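Speaker Notes
Ellport School Community Evening
Topic: Families, Schools and Long Hospital Stays
Speaker: Liya Teshome, Office of Student and Family Services

Opening (keep brief)

Good evening, and thank you for coming. On behalf of the Ellport schools I would like to welcome our families, our staff and our guests from the Berge district. I also wish to thank Principal Tsegereda Moges for the use of the auditorium.

My subject tonight is the support our schools offer when a student, or a student's brother or sister, must spend a long period in the hospital. The program has been in place for two school years. The board has asked each office to report on its work before the summer session begins, and these remarks serve as our report.

Pause. Ask that phones be silenced.

Background

Before the program existed, each building handled these matters in its own way. Some teachers mailed packets of work to the family. Some visited. In other cases the family heard very little from us until the student was ready to return, and we received several letters from parents saying so. Those letters were read aloud at a board meeting in June, and the board directed this office to prepare a single plan for all buildings.

The plan was written by Mulugeta Alemayehu, who was then our lead counselor, with help from the nursing staff. It is known as the Tesemura Plan, after the family whose letter was read first that evening. The family gave permission for the name, and I would ask that any questions about their own circumstances be left to them.

What the plan provides

When a family informs us of a hospital stay expected to last longer than two weeks, the building principal names one contact person. That person is the only member of staff who calls the family about schoolwork, attendance or meals. The call is made within 48 hours.

The contact person then arranges three matters: instruction, contact with classmates, and care for any siblings in our schools. Instruction may take place at the bedside, at home or by video, and the student's doctor must approve the schedule. Contact with classmates is entirely the family's choice. Certain students want to hear from everyone, and others prefer that their class be told nothing at all. Staff are required to respect either wish.

Siblings were added to the plan in its second year. Asnakech Habte, who teaches third grade, brought it to our attention that brothers and sisters were often being picked up by a different relative each day and were arriving without lunch or homework. The contact person now checks in with siblings every week, and late work is excused without a note.

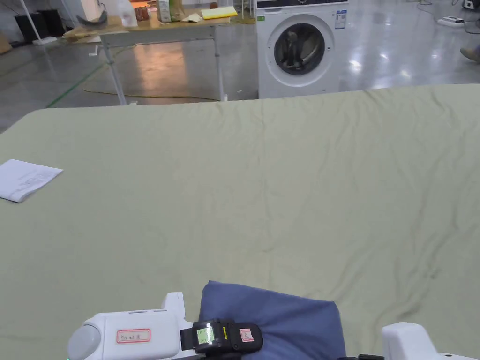

Does a family have to share a diagnosis in order to receive help?

Families need only tell us that a student will be away for medical reasons and give the expected length of the absence. The school nurse may ask about care needed during the school day once the student returns, and the answers stay in the nurse's office.

Community support

I turn now to fundraising. The school system does not raise money for individual families, and staff may not collect funds during class time. What we may do is lend our buildings to community groups, and we have been glad to do so.

This spring the middle school gym was used for a supper and a craft sale held by the Plolent Family Fund. The organizers report that the event brought in over $2000, all of which goes toward travel, parking and meals for local families with a child in treatment. Student council members served the supper and cleared the gym afterward. Please join me in thanking them.

Allow for applause. Student council is seated in the left front rows.

Families who wish to apply to the fund should speak with its chair, Aslak Fagerlund, at the table in the lobby. The application is one page long. The fund makes its own decisions, and our office has no part in them.

Returning to school

The last part of the plan concerns the student's return. A meeting is held before the first day back, with the parents, the nurse, the contact person and at least one teacher. Most students begin with half days. A quiet room is set aside in each building, and the student may go there without asking permission in front of the class.

We have learned that the second month can be harder than the first. Classmates grow used to having the student back, extra help tends to fade, and fatigue is mistaken for lack of effort. The contact person therefore stays in place for the rest of the school year.

Changes for next year

Two changes will be put before the board. The first would extend the plan to students who are caring for a sick parent. The second would provide training for substitute teachers, who at present receive no information about it. Written comments on either change will be accepted through 4th July, by mail or at the front desk of any school.

Questions from the floor (20 minutes)

Repeat each question into the microphone. Do not discuss any individual student. Refer questions about bus routes to the transportation office. Principal Moges will close the evening and direct guests to the lobby.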